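Bench Drawer Sort-Out — Gallery
Virnura workroom, 26 January 2019

The small stuff had spread over the whole bench again, so January's first job was getting it back into trays. Tape goes in one, power adapters and their cables in another. We set aside 2 hours and used 3. Click a picture for the larger version.

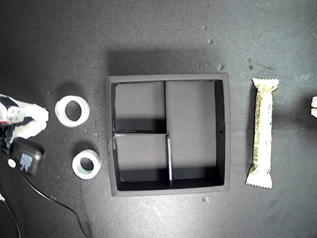

Tape and a power adapter by the black tray organizer.

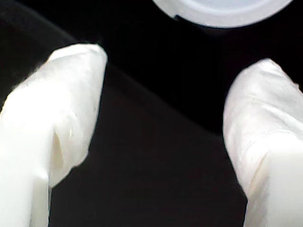 A round white object, partly in view.

A reader in Barreto wrote in to say that tape keeps better standing on edge in a closed box — flat rolls pick up grit along the sides. Cables, by the same account, do fine in an open tray if each one is tied first. We have ordered ties from Bimico, a bag of 400, and will label the adapters when they arrive.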